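Wumel packing cell, notes after the first months

2020-04-19

Filed under: handling, staffing

I have been asked several times what the two-armed cell at Wandell does all day and whether it took anyone's job. The first question has a short answer. The second takes longer, so most of this post is about it.

Wandell's contract packing site in Sidton handles bottled goods for smaller brands. A bottle comes in, gets turned so its label faces the right way, is checked for damage, and goes into a bag or a carton. Runs are short. A typical order is 2,000 pieces, and the next order is a different bottle with a different cap. Fixed machinery never paid off there, which is why the work stayed manual long after the palletizing was automated.

The Wumel cell was bought for the turning and checking step. It has two arms with jointed hands instead of suction cups. Suction was tested first and rejected. Labels on some products wrinkle under the cup, and a wrinkled label is a return. A hand that closes on the cap end while a second hand supports the base leaves the label alone, at the cost of speed. A practiced packer is still faster on any bottle she has seen before.

Most of what I do falls under the heading of grasp setup. A new bottle shape arrives, I lay out a few on the test table, and we work through the pickup, the handover and the set-down until the numbers hold. The acceptance rule is 100 consecutive cycles without a drop or a crushed label. If it drops one at cycle 43, the counter goes back to zero. It is slow work, and a lot of it consists of sitting at a laptop next to the table and waiting. 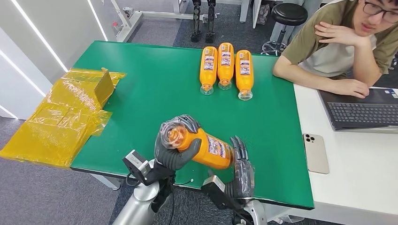

The usual failure is in the handover. One hand has the bottle, the other arrives a little early or a little low, and the bottle rotates a few degrees before the second grip settles. On a round bottle this only matters if the label has to face a certain way. On an oval one it means the bottle will not sit flat in the carton. We fixed most of it by slowing the last part of the approach and by lowering the closing force on the first hand until the second reports contact. Clear caps were a separate problem. The depth readings on transparent plastic are poor, so the grasp point is now calculated from the colored body and offset toward the cap by a fixed distance per product. This distance has to be measured by hand and typed in. I would like a better method.

Now the staffing question. The packing line had seven people before the cell and it has seven now. That is true and also incomplete, and I don't like seeing it used as the whole story. Two temporary positions that used to open up each spring were not opened this year. Whoever would have filled them does not show up in any chart.

For the people who stayed, the job has changed in ways that were not in the proposal. The turning step was dull, but it was also the easy station, the one people rotated onto when their shoulders hurt. With that station gone, the rotation had only the harder ones left in it: carton folding, loading, and the tape machine. Sore wrists went up in the first month. The line lead changed the rotation to include cell tending, meaning refilling the infeed, clearing drops and logging faults, and this helped. Cell tending was supposed to be my department's task. It works better with the packers doing it, and they spotted the handover rotation before I did.

There is a pay issue attached. Tending the cell requires a short training course and some judgment about when to stop it. For the first weeks it was paid at the packing rate. It now carries a small hourly supplement while a person is assigned to it, but not when they rotate off. Several packers have pointed out that the skill does not leave them when they walk to the tape machine. I agree with them and have said so in writing.

The noise level is lower than before. Conversation is also lower, as the cell sits where two people used to stand facing each other.

Next is the Tuhumury order, which uses a squeeze bottle with thin walls. I expect the closing force to need a full rework. The infeed tray will need new dividers too, and the drawings for those are due before the end of April.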